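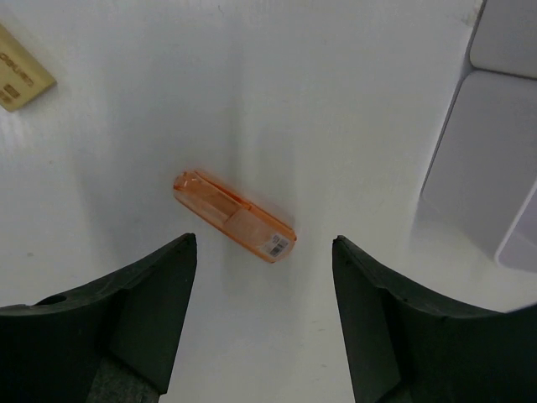 Caixinha laranja translúcida, tampo branco

Wenceslao Ibarra escreveu:
> Troquei o óleo do Cillus aos 4,000 km e o motor mudou de voz. Sou só eu?

Não és só tu, Wenceslao! O meu fez o mesmo, e em ponto-morto ouve-se logo — fica mais redondo, menos metálico.

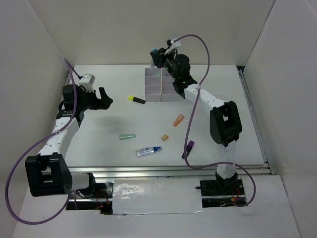
Quanto ao escape Romaniuk, montei-o no domingo e estou encantado! Às 2,000 rpm ronca baixinho, depois abre e canta até ao fim. Para as peças miúdas quero uma bancada como esta, branca e lisa, com calha de alumínio do lado direito (a minha é um caos). Alguém vai a Sirkport em novembro? Levo o carro!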